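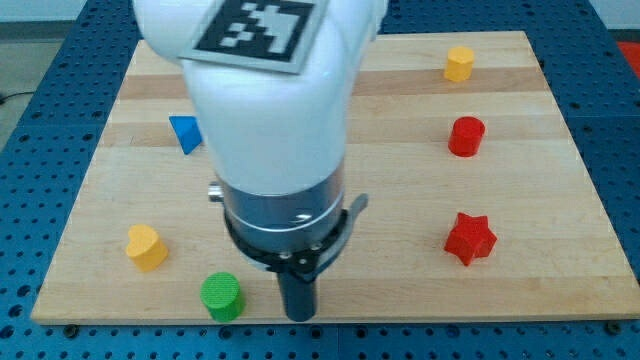

4. Setting up your board for the first time

OK, by now you've got the Zondell kit unpacked and you've read my long ramble in section 3 about which knives are worth keeping. This section covers getting a wooden cutting board ready for use, oiling it, and setting it up on the counter so it stays where you put it. I've done this more times than I can remember, and I still mess up the wiping step when I'm in a hurry, so please go slow the first time.

What you need

The bottle of board oil from the kit (the big one, 300 ml)
The little tin of board wax
Two lint-free cloths (old T-shirts are great, old towels are terrible)
Sandpaper, 200 grit or close to it
The gray non-slip mat
A bowl, dish soap, and a soft sponge
An evening when you don't need to make dinner on that board

If you bought the Jalluden kit instead, your oil and wax come already mixed in one jar. You can skip steps 8 and 9, and I'm a bit jealous.

4.1 Washing and sanding

1. Wash the board on both sides with warm water and a small squirt of soap. Do both sides even if one looks perfectly clean! Wood that gets wet on one face only likes to cup, and then you have a board that rocks.

2. Wipe it down and stand it on its long edge to dry overnight. Leave some space on either side of it. I lean mine against the fruit bowl, which works fine as long as the fruit bowl is full.

3. Run your palm over the surface the next day. If it feels fuzzy, that's normal, the water has lifted the grain. Sand lightly, always going with the grain, until it feels smooth again.

4. Brush off the dust and go over it with a barely damp cloth. Give it another hour to dry.

Note: People ask me about steel wool. Little bits of it break off and get stuck in the wood, and later on they leave rust spots. Stick with paper.

4.2 Oiling

5. Pour a puddle of oil in the middle of the board, bigger than feels sensible. Spread it around with the cloth, and don't forget the ends. The end grain drinks up far more than the faces do, so keep going back to it.

6. Flip the board and do the other side. I set mine on two wooden spoons so the fresh side isn't sitting on anything.

7. Leave it for at least 2 hours. Overnight is better. Wipe off whatever is still sitting on the surface, and then wipe again with the dry cloth.

Caution: Use food-safe mineral oil or an oil sold for cutting boards. Please don't use olive oil or the sunflower oil from your pantry. I did that with my first board, years ago, and by December it smelled like an old box of crayons and nothing would get it out.

Caution: Some board oils contain linseed or tung oil, and cloths soaked in those can heat up by themselves when they're bunched in the trash. Check the label. If yours has either one in it, lay the cloths out flat outdoors to dry before you throw them away.

8. Rub a thumb-sized dab of wax over each side in small circles. If the wax is hard, stand the closed tin in a bowl of hot tap water for a few minutes first.

9. Let it haze over, then buff with a clean bit of cloth. You're done when your hand slides across without feeling greasy.

4.3 Putting it on the counter

10. Wipe the counter dry and lay the gray mat down flat. The bumpy side goes up, which Nikola Zawadzka had to point out to me after I'd been using mine upside down for a whole summer (thanks, Nikola).

11. Set the board on the mat with the long side facing you. Leave a little strip of counter in front so your knuckles don't hang over the edge.

12. Press down on each corner, one at a time. If it rocks, turn the board over and try again. Still rocking? Fold a damp paper towel under the low corner for now and look at section 7, which is all about warped boards.

13. Now pretend to chop something. Your elbows should be slightly bent and your shoulders down. If you're hunching, the board is too low. Jad Zoubi is a lot taller than me and puts a second, thicker board under his, with a mat between the two so nothing skates around.

Caution: Don't start cutting on a board that moves, even a tiny bit. A sharp knife on a sliding board is how I got my one and only set of stitches.

4.4 How often to redo it

For the first month I oil once a week. After that, whenever the board looks pale and dry, or when drops of water soak in and leave a dark spot. A quick coat with no sanding is plenty. The Stasov boards are a softer wood and get thirsty faster, so keep a closer eye on those.

Never put it in the dishwasher and never leave it soaking in the sink. For onion smell, rub it with coarse salt and half a lemon, rinse, dry, and give it a thin coat of oil when you get the chance.

Replacement mats are part number 61 on the order sheet at the back. Order the large size if your board is longer than your forearm.

Section 5 is sharpening, so go find your whetstone and put it in water if it's the soaking kind.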